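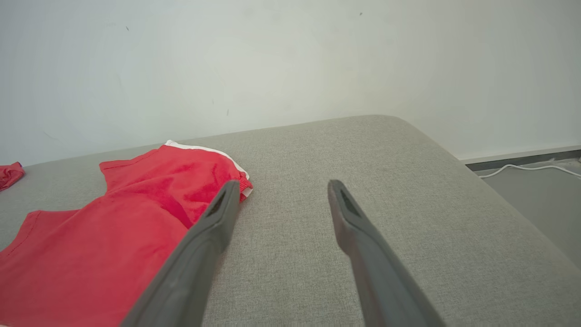
Maldonado Neighborhood Watch, Home Security Team

Tips for locking up the house

Door strikes: Replace short strike plate screws with 3 inch ones that reach the wall stud. Drill pilot holes first.

Sliding doors: Cut a dowel to fit the lower track and leave no more than 1/4 inch of play.

Sheds: Use a closed-shackle padlock. Fit hasps with carriage bolts, nuts on the inside.

Lights: Mount motion lights 6 to 8 feet up. Test after dark, from 5 directions.

Keys: Keep 2 spares with people you trust, none under the mat.

Engraving pens can be borrowed from the Jurnus Street office. Ask for kit 1834.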